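4.2 Recording a drive by remote control

Use this section to teach the Heltar a route by driving it yourself. The controller stores your stick inputs together with the view from the front camera, and the route learner uses both. Complete section 4.1 (pairing the Loner handset) before you start.

Recording works the same way in the simulator and on the real unit. Flalberg recommends that new operators record their first 13 drives in the simulator. The examples in this section use the Plaza map.

Before you record

1. Start the Iyengar console and wait for the status line to read READY.

2. Open Maps and choose Plaza. Loading takes longer the first time, while the textures are unpacked.

3. Set Drive Mode to Remote. If the mode is left on Auto, the handset still moves the robot but nothing is written to the recording.

4. Check the speed limit. The default is 2 km/h on all maps. Leave it there until you have a full set of good drives.

5. Set Start Pose to Fixed. Every drive then begins from the same spot with the same heading. You can switch to Random later, when you want to add variety.

NOTE: The map is drawn with clear sky and even daylight. Time-of-day settings are covered in section 6 and should not be changed partway through a set.

Choosing a goal

The goal is the place where the drive ends. Pick something that stays in view for most of the way and has a clear shape against what is behind it. On the Plaza map the double-armed street lamp makes a good first goal. The black post stands out against the white building, and there is open paving leading up to it.

Avoid using awnings or windows as goals. They repeat along the building fronts, and the learner may confuse one with the next. The short black bollards at the far edge of the plaza have the same problem. Treat them as things to steer around.
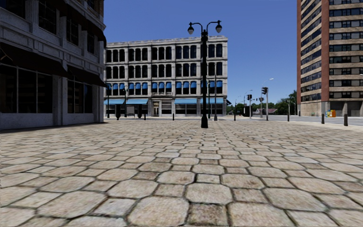
Recording the drive

1. Press and hold REC on the handset until it vibrates. Release it. The recording timer starts on the console.

2. Keep the sticks centered for a moment. The learner needs a short stretch with no input at the beginning of each drive.

3. Push the left stick forward gently and drive toward the goal. Use the right stick for turning. Small, steady corrections teach better than large ones.

4. Slow down as you get close. Stop with the goal still in view - if it leaves the camera view, the end of the drive cannot be matched and the recording is marked Incomplete.

5. Center both sticks, then press REC again to stop.

6. Enter a label, such as LAMP APPROACH, and choose Save. Use exactly the same label for every drive to the same goal. Labels are case sensitive.

CAUTION: Do not drive in reverse during a recording. The Heltar has no rear camera, and the learner has nothing to link the movement to. If you overshoot, stop the recording, choose Discard, and begin again from the start pose.

If you make a mistake

A small wobble can be kept. Drives with a few corrections in them help the robot recover when it drifts off line. Discard the drive if you hit anything, turned the wrong way, or let go of the handset while moving.

To cut a bad ending, open the drive in Review, drag the end marker back to the last good point, and choose Trim. The original is kept until you empty the bin. You cannot cut out the middle of a drive.

How many drives to record

Record at least 4 drives to each goal before you run the learner. With fewer than that, the Learn button stays gray. Vary your path a little between them: approach once from the left, once from the right, and the others more or less straight.

The console holds up to 972 drives in total across all maps. When storage is full, REC vibrates twice and no recording starts. Export or delete older drives to make room.

Checking what was learned

1. Choose Learn and select your label. Leave the console running until the bar is complete.

2. Set Drive Mode to Auto and choose Return to Start.

3. Press GO on the handset. Keep a thumb near STOP.

4. Watch the full drive. If the robot weaves or stops short, go back to Remote and record more drives through the part where it had trouble.

NOTE: Pressing either stick during an Auto drive hands control back to you at once. The console saves your input from that point as a correction, under the same label. Corrections count toward the drive total.

Do not copy a learned route to a real unit until it has completed the drive in the simulator without a correction. Copying routes is described in section 4.5.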